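Filed under: Evening Courses > Making & Tinkering
Home Courses Handouts Timetable Contact
Print this page | E-mail to a friend

Home Robotics, Session 6: Teaching a gripper to pick fruit

Notes by Nobuhle Jacobs

Right, so by now most of you have the Rurnia arm bolted to a bench or a kitchen table and it can find its home position without hitting anything. Good! Tonight we leave the arm alone and work on what it's going to learn from, meaning you, with a gripper in your hand, picking things up over and over. I love this part of the build (my family less so, they'd like the table back).

The idea is simple enough. You hold the gripper, the camera rides on it and looks out past the jaws, and you do the job the way you'd want the arm to do it later. We tidy the recordings up in Wurow and feed them to the arm in Session 7.

Setting up the table

Use a real table with real stuff on it. I started out with foam blocks on a plain grey mat, and the arm got very good at foam blocks on a plain grey mat. Then I put a mandarin in front of it and it went for a spot a good thumb's width to the left and closed on nothing. So now I work with fruit on a patterned cloth, a plate in the middle, and the kitchen left as it is behind. Mix your sizes. An orange and a longan ask for very different jaw openings, and you want both in the same session. 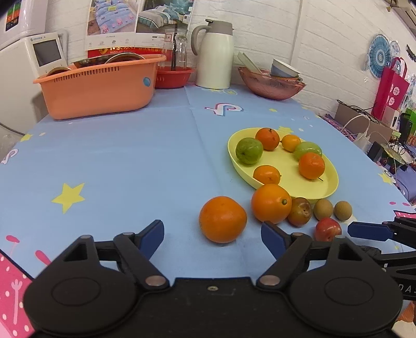 Before you record anything, do the jaw check. Open fully, close fully, open again, and listen. A click halfway usually means a pivot has been done up too tight. Back it off a quarter turn and try again. Then squeeze a bit of folded paper and pull it gently. It should drag evenly right across the pad. If one corner slips, your pad isn't sitting flat, and you'll want to peel it off and restick it before you go on — a crooked pad will teach the arm to twist its wrist for no reason at all, and you won't work out why until Tuesday of the following week. Ask me how I know.

If you've printed your own fingers from the Khumalo files, please use the newer version with the thicker root. The old ones flex under a big orange.

Recording a pick

Come in slowly, jaws already open wider than the fruit. Stop for a moment just short of it. Close, wait a beat, then lift straight up before you go sideways. Sibusiso Makhubela, who takes the other group, teaches it as "arrive, hold, rise" and I've pinched that off him because people remember it. Put the fruit down as carefully as you picked it up. Letting go is half the lesson, and it's the half everybody rushes.

Start with the loose fruit on the cloth, then go to the plate. Fruit on a plate leans on its neighbours and rolls when you take one away, so the second pick is never where you planned it. Leave those in! The arm needs to see you change your mind.
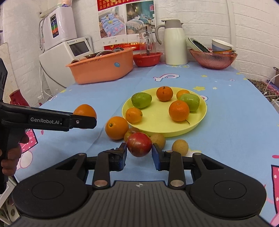

Do I need a gripper in each hand from the start?
Start with one. Two-handed recording is handy once you get to jobs where one side steadies and the other side picks, but you'll be steering two tools at once, and if your one-handed picks are still jerky you'll just have twice as much jerkiness to clean up. Get through a full evening with one hand first, then add the other.

Sorting the clips

Now the dull bit. For my own build I recorded 1364 picks and kept 968. The rest went in the bin for dull reasons: my sleeve over the lens, a false start, the dog. Watch everything at double speed with your finger on the reject key, and be a bit ruthless. I keep fumbles where I recovered and drop the ones where I gave up.

Name your folders by table layout. I used dates on the first go and had no clue later which ones had the plate in the middle and which had it near the edge. Shift the plate and shuffle the fruit between batches. I change things over every 13 picks, only because that's when my wrist wants a rest.

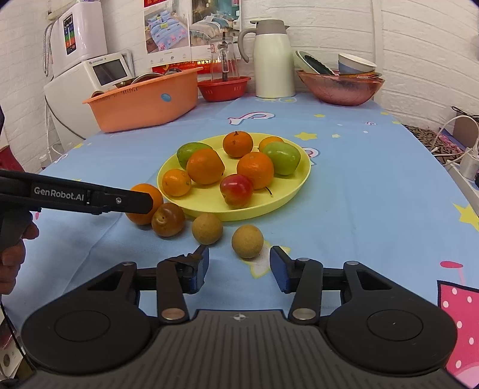

Two hand-held grippers at the fruit table. The one at left, marked GenRobot.AI, has its tip just above an orange.

For next time

Bring one sorted batch on a stick, plus your gripper and whatever fruit you've been using (not bananas, please, we'll do long things in Session 8). The Virivcombe workshop is open from half past five if you need to borrow the small hex keys, and the solder bench is free as well. Anyone whose arm still buzzes at rest, come early and bring the power supply with it so I can have a look at the pair together.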